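The Varkine rail breeds in reed beds along the lower Paewai, where it is locally common below 300 meters. Adults weigh up to 80 grams and feed on snails, beetle larvae and small seeds. 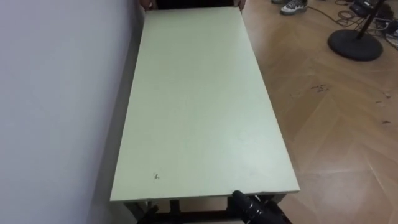

Nests are built close to the waterline, and the usual clutch is 3 eggs. After breeding ends in September, most birds move to the salt pans at Trurico. The last survey there recorded 600 birds, including young of the year.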